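Careers in Health, Handout 6: Speech-Language Pathology

Read before lecture. Bring the worksheet from April, assuming it survived.

The job title says "speech," and then the job turns out to include swallowing, memory, stuttering, voice loss and teaching a four-year-old to say R. A speech-language pathologist (SLP) tests how a person talks, understands and eats, then plans treatment. Most work in schools or hospitals. A few go into research and are seen again at conferences.

Training. You need a master's degree, supervised clinic hours and a license. The program at Kinlow asks for 2,000 clinic hours, a figure chosen by someone who had already finished theirs. Lacerda asks for 1,000 but wants a thesis as well. Check each school's rules yourself; they change whenever a brochure is printed.
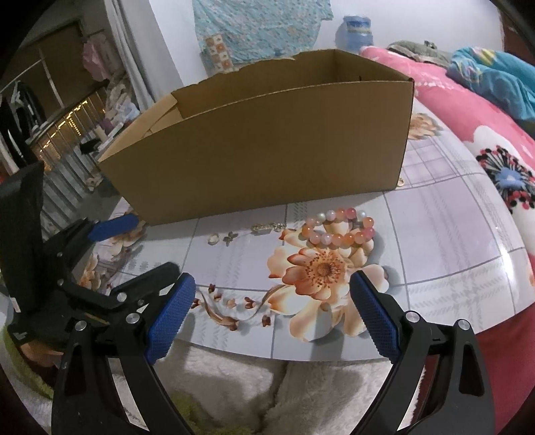
Sirnis wrote on the course board that the hours put people off, and that a student with a job and a kid would look at 2,000 and go sell insurance. Fair point. Both programs allow part-time placement, and the Zorham clinic takes students in the evening. It is slower, and the coffee is bad.

Skills. Patience, mostly. You will hear the word "rabbit" more often than any rabbit would like. You also need to write clear reports, which will be read by doctors in a hurry and parents who are worried.

Terms to know
Articulation: making speech sounds
Aphasia: language trouble after brain damage, often a stroke
Dysphagia: trouble swallowing
Fluency: the flow of speech

For next time: pick 2 of the terms and write a paragraph on each. Due 14th June, by noon. Copying the definitions out in a larger font does not count as a paragraph.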